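Clullex Opens Its Shared Storyboard App to Small Theaters and Film Clubs

KALLSTEAD, April 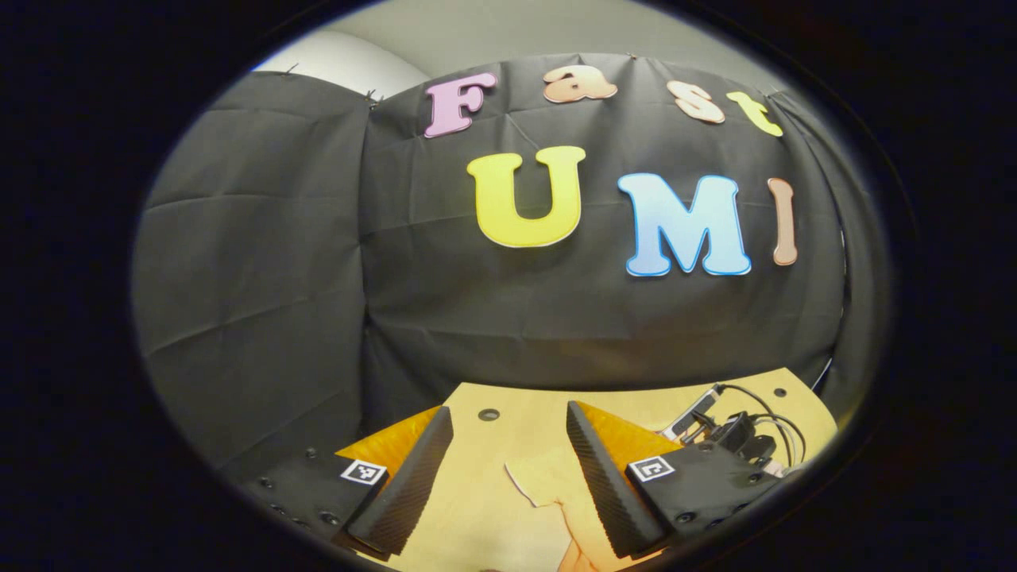 Clullex, the Kallstead software maker, is very happy to announce that Tuhiwai, its online storyboarding app, is now open to everyone after a long spring of testing with 88 small theaters, film clubs and classroom groups, and we could not be more grateful to the people who stuck with us through it.

Tuhiwai lets a writer, a director and a designer work on the same board from their own homes, moving panels, adding notes and leaving each other sketches as they go. Testers built 1,262 boards and told us, kindly and sometimes at great length, what they wanted changed. The undo button now keeps 36 steps, and notes can be printed beside the panels they belong to (this one came up in nearly every phone call!).

"I started drawing boards on the backs of old programs, and I was forever losing page four," said Digby Grimshaw, founder of Clullex. "I wanted something my friends in Clirberg could open on a plain laptop without having to ring me up first, and I do think we've got there."

The basic version is free for groups of up to 40 members and runs in any current web browser. Boards made during testing carry over with all their notes in place. A paid plan with extra storage will follow later in the year.

Groups can sign up on the Clullex website, where there is also a short guide for first-time users.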